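Ticket: Kustau order form drops items from the pantry list
Status: open, waiting on customer

Hi again! Adding to my earlier message, this time with everything I could dig up. We do our snack and tea restock for the Totness office through the Kustau form, and since the February update it keeps eating lines off my list.

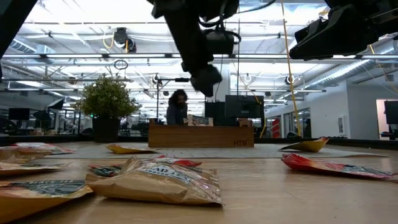
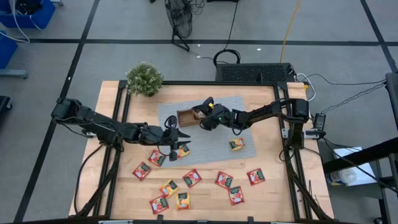
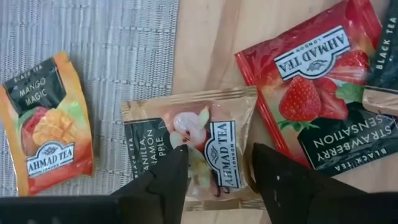
Chip bags in the first one, individually wrapped tea packets in the last.

So, what happens: I import the sheet (300 rows, nothing fancy), the preview looks perfect, I hit Save, and the saved list has 57 rows. Same number every single time!

What I've tried so far:

Logged out and back in, no change.
Switched browsers. Same thing, only slower.
Split the sheet into 5 smaller ones. Four went in fine, and the last one lost everything after the Munshi section.
Renamed the Munshi section to plain "Tea" and tried again. It got a bit further (yay?) and then stopped at Grullside.

Both of those supplier headings have a slash in them, so I'm wondering if that's tripping it up. I took the slashes out on Wednesday and the whole sheet saved, but it took roughly 2 minutes and all my notes were gone.

Could you check whether notes can be restored from your end? I still have the original sheet and can upload it here if you tell me which format you want.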